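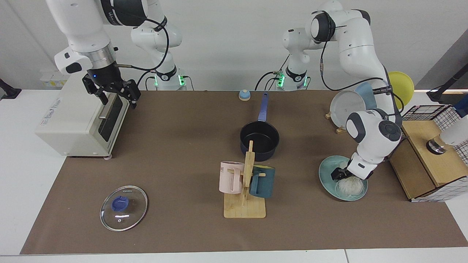 4/30/22
By Marcelle Roussel

I came to the toaster oven late, and I've been making up for it ever since! Mine is a squat cream-colored thing with a glass door and a bar handle, and it lives at the end of the long table where I do most of my cooking (the big range mostly holds pots now).

Noodles are what won me over. Apolinar Tlapale, who ran the lunch counter at Zukstead for ten years, taught me to take thin white noodles, boiled and drained well, toss them with a little oil and pile them in a wide, shallow dish. Ceramic is lovely for this, as long as the maker says it's oven safe. Then in they go at 400 until the top strands turn gold and crackly and the bottom stays soft. Start checking at 10 minutes. Mine took nearly 20 the first time, and I stood there with my nose to the glass for all of it.

Scallions on top, lime, a spoonful of chile crisp, maybe an egg if it's dinner. Leftover noodles work too, but loosen them with your fingers first or you'll get one big raft. I like the raft, so suit yourself. Apolinar eats his straight from the dish.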